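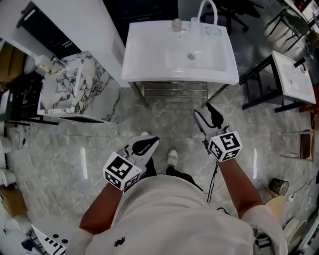
Kiltport Reading Circle is for anyone who likes finishing a novel and then talking about it far too long. We read one book a month, mostly fiction, a good deal of it in translation, and you don't need a degree or a theory to join in. Come as you are - black trousers and white shoes will do nicely, and so will slippers if you're joining from home!

Filed under: Book groups, Fiction, Questions

What are you reading now?
The Plalden Letters by Rhun Pumphrey. It's only 178 pages, told entirely in letters between two sisters, and the second half is glorious. I've read it twice and I still can't decide whether Simness is a real town or something the younger sister made up.

Do I have to finish the book?
No, but we do talk about endings, so expect spoilers. If you're stuck, try to reach page 163 of this one, where the handwriting changes hands and everything opens up.

Who picks the books?
Members do. Everyone can put forward one title, and we vote in December for the first 4 months of the year. Kyu-ri Seok's choices have been wonderful so far (she got us all reading ghost stories).

Are long novels allowed?
Yes! We give them two months. Nothing has beaten the Pugh trilogy yet, 2675 pages in the omnibus, and that one took us most of a year.

Can I come if I hated the book?
Please do. Those are often the best evenings - bring the passage that annoyed you most and read it out.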